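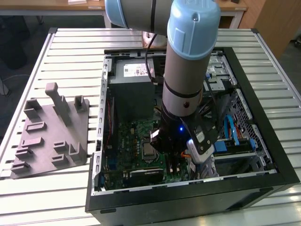
Interior de um computador de secretária, com a fonte de alimentação e a placa-mãe à vista.

Fundação Bickerstaff
Agosto de 2020

1/10
A Fundação Bickerstaff abre hoje as candidaturas ao programa Onoten, destinado a bibliotecas, associações culturais e juntas de freguesia que pretendam receber computadores de secretária recondicionados. Nesta sequência de publicações reunimos as condições de acesso e os esclarecimentos mais pedidos pelos nossos parceiros.

2/10
Estão disponíveis 200 equipamentos. Cada entidade pode solicitar até 10, devendo indicar no formulário o local de instalação e o horário de abertura ao público. Os pedidos que prevejam apenas uso administrativo interno serão apreciados no fim, caso restem equipamentos por atribuir.
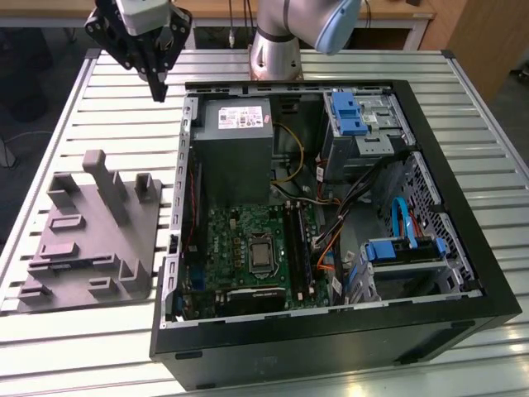
3/10
Critérios de apreciação. O júri é presidido por Ruth Oakley e integra Gordon Perron e Beryl Birkett. Será dada preferência às localidades sem outro ponto de acesso gratuito à Internet e às entidades que não tenham beneficiado da edição anterior. A ordem de chegada das candidaturas não é considerada.

4/10
Apagamento de dados. Todos os discos recebidos em doação são apagados antes de o computador ser atribuído, e o respetivo certificado é enviado ao doador por correio eletrónico. Os discos cujo apagamento não possa ser confirmado são destruídos. Recomendamos, ainda assim, que os doadores façam cópia do que desejem conservar: a Fundação não recupera ficheiros após a entrega.

5/10
Memória e desempenho. Recebemos várias mensagens sobre a lentidão de máquinas mais antigas. Em muitos casos, um acréscimo de memória RAM e um sistema operativo mais leve bastam para a consulta de páginas, o correio eletrónico e o processamento de texto. Antes de adquirir módulos, convém confirmar no manual o tipo e a capacidade máxima admitidos pela placa-mãe.

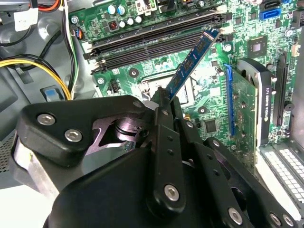
6/10
Acessórios. Os computadores são entregues com teclado, rato e cabo de alimentação. Os monitores devem ser pedidos à parte, no campo próprio do formulário. Impressoras e colunas de som não estão abrangidas pelo programa.

7/10
Encargos. A atribuição é gratuita. O transporte fica a cargo da entidade beneficiária, com exceção das situadas nas ilhas, às quais é concedido um apoio até 800 euros mediante apresentação de fatura. Os comprovativos devem ser remetidos a Brenda Haworth, dos serviços financeiros.

8/10
Fim de vida. Terminado o período de utilização, o equipamento não pode ser vendido nem colocado no lixo indiferenciado. A entidade deve entregá-lo num ponto de recolha de resíduos elétricos e eletrónicos e guardar o comprovativo. As pilhas e as baterias seguem em separado.

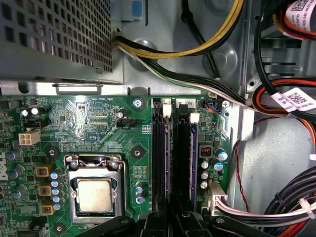 9/10
Uma associação sem sede própria pode candidatar-se?
Pode, desde que apresente uma declaração do proprietário do espaço a autorizar a instalação dos equipamentos e o acesso do público durante 2 anos.

10/10
O regulamento e o formulário encontram-se na página do programa Onoten. As dúvidas sobre o preenchimento devem ser dirigidas a Ryan Ackroyd, através do endereço indicado no próprio formulário. Não são aceites candidaturas por mensagem privada nesta rede.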